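Greltlow Work Table in green: review after a winter and half a summer

Posted July 31, 2022

I bought the Greltlow work table in February, after a long spell of doing everything on an old dining table with a sheet over it. I wanted something I could stand at, with a top I didn't have to protect, that would live in a carpeted room. The shop had it in grey and in green. I chose green and I'm glad I did, for reasons I'll get to.

Mine was paid for in full and I have no connection with Greltlow or with the shop.

Delivery and putting it together

It came in two boxes, the top in one and the legs and fittings in the other, a day apart. If you are ordering one, check that you have both before you clear a space. I unpacked the top first and then had it leaning against a wall overnight, with everything else shoved to the sides of the room.

The packing was good. The corners had thick card on them and the top was wrapped twice. The leg box had been dropped at some point on its way to me and one corner was crushed, but nothing inside was bent.

There are four legs, two long rails, two short rails and a bag of bolts. The instructions are drawings only. They are clear enough until you get to the short rails, which have a left and a right, and the drawing doesn't show this. I fitted them the wrong way round, found that the holes didn't line up, took them off again and swapped them. If your holes are out by a few millimetres, that is what has happened. Don't force the bolts.

An Allen key is supplied. It works, but it is short and it starts to hurt the hand by the third leg. I used my own for the rest.

You build it upside down on the floor and then turn it over. Get somebody to help with the turning. I managed the building alone without any bother, but the finished table is awkward to hold and you don't want to land it on one leg, which would put all the strain on a single joint. We lifted it clear, turned it in the air and set it down, and it was fine.

Height and size

The top stands 877 mm off the floor. That was what sold it to me, as most of the tables I looked at were either desk height or kitchen worktop height and I wanted something to stand at without stooping or lifting my elbows. I'm of ordinary height and it suits me. Someone a good deal taller would want it higher, and there is no adjustment beyond the feet.

It is too high for a normal chair. I have a tall stool that I use for fiddly jobs and that works well, although the long rail at the front catches my knees if I pull in close. Greltlow could have set that rail further back. I have got used to sitting slightly sideways.

For depth, I can reach the back edge without leaning on the front one. For width, there is room for a job in progress at one end and the tools and bottles for it at the other, which was always the problem with the dining table.

The top

It is a deep green, flat and plain, with a straight edge. The green is darker than it looked on the shop's website. On my screen it looked more like a snooker table and what arrived is closer to a garden gate. I prefer it.

The colour has turned out to be useful. Small metal parts show up well on it, and so does white thread, and so do pencil shavings when it's time to clean up. On the old table, with its pale sheet, I lost things all the time. The only things I struggle to see are dark green or black, and I put a piece of white paper down for those.

It is also restful under a bright lamp. My last proper bench, years ago, was white and I used to get headaches at it in the evenings.

Wear has been light. There are a few faint scuffs, mostly where I slide heavier things about instead of lifting them, and you have to look for them. There is also a small pale mark towards one edge. I don't know what did that. It might have been a hot glue drip or something I spilled and didn't spot. I have tried warm water with washing-up liquid, then a plastic eraser, then a cleaning paste, and it hasn't moved. I've stopped trying, because I'm more likely to dull the patch round it than shift the mark. 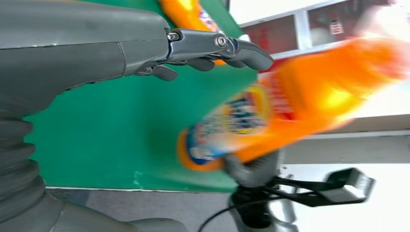

Day-to-day cleaning is easy. A damp cloth does for dust and most spills. Dried white glue comes off with a fingernail. Wood glue needs a plastic scraper and a bit of patience. I had one bad evening with some fabric dye that I didn't wipe up straight away, and expected a stain, but it went with the second cloth.

What it doesn't like is anything sharp. Greltlow say in the leaflet that you should use a cutting mat and I would take that seriously. I haven't cut on it directly and don't plan to.

The surface has very little grip. Paper slides about, and so does anything with a smooth base. A bottle knocked with an elbow will travel a fair way before it stops, and the top has no lip, so it goes over the edge if you're near the end. I've taken to keeping the lids on everything I'm not pouring from. A strip of non-slip matting under the work sorts out the rest, and I'd say buy a roll at the same time as the table.

Steadiness

On a hard floor it was very steady. I tried it in the hall for a day first, out of curiosity, and I could lean on it, saw on it and write on it with no movement that I noticed.

On carpet it is less good. My carpet is a short grey one, fairly dense, on a good underlay, and the table rocked for the first week. The feet screw in and out, and I went round all four with a spirit level on the top, then left it for a few days with a weight on, then did it again. After that it settled. There is still a slight give when I push hard sideways, for instance when sanding, and I think that's the underlay more than the table. I would not choose it for heavy hammering in a carpeted room.

The feet are small, too, and they have left deep dents in the pile. If that bothers you, put something under them. I bought a set of Stastmont furniture cups, the wide ones, and they spread the load better, though they raised the table a little and I had to level it all over again. They also slide if you push the table along, so lift it.

I check the bolts every so often. Two of them had worked slightly loose by Easter and I nipped them up. They have stayed tight since.

How much it will hold

The leaflet gives a figure for the load and I have never been anywhere near it. The heaviest thing that lives on mine is a sewing machine of 15 kg, towards the left-hand end, and the top hasn't sagged under it. I checked with a steel rule laid across. The machine does make the table hum at full speed, enough to make pins creep across the surface. A folded towel under the machine cures it.

Clamps are fine on the long sides, where there's a decent overhang. On the short sides the rail gets in the way of all but the smallest clamps. This is my second real complaint after the knee problem. If you want to fix a vice or a clamp-on lamp, plan on having it at the front or back.

Compared with the others I looked at

I nearly bought the Brorirell bench. It's heavier, has a shelf underneath and feels more solid in the shop. It is also a fair bit dearer and it only comes with a pale wood-effect top, which I didn't want. If I had a garage with a concrete floor I would probably have gone for that one, as the shelf would be handy and the weight would be a help.

The Kaewkla folding table was the cheapest of the three, and a friend lent me one for a weekend. It's good for what it is. It folds flat, it goes in the back of a car and it would be my choice for a stall or a school hall. It bounces when you lean on it, though, and the join across the middle of the top catches every piece of paper you pull over it. I wouldn't want to work at it every day.

The Greltlow sits between the two on price and, I think, on sturdiness.

Good points

The height is right for standing work.
The green top is easy on the eyes and shows up small parts.
It wipes clean with a damp cloth.
Once levelled, it stays level.
The top was very well packed.

Less good

The front rail is where your knees want to be.
The short ends are hard to clamp to.
The top is slippery and there is no lip.
The feet are too small for carpet.
The instructions don't tell you that the short rails are handed.

Would I buy it again? Yes, and in the same colour. I use it most days, sometimes only for half an hour, and the fact that I can leave a job out at one end and come back to it has made more difference than anything else about it. I'd take one mark off for the rail and half a mark for the feet, and I would like to see Greltlow sell a shelf for it, as the space underneath is currently full of boxes that I have to get on my knees to reach.

One last thing for anyone ordering the green. I asked the shop whether a replacement top could be bought separately, and they said it could, but that it comes without the fixing screws. Keep your old ones.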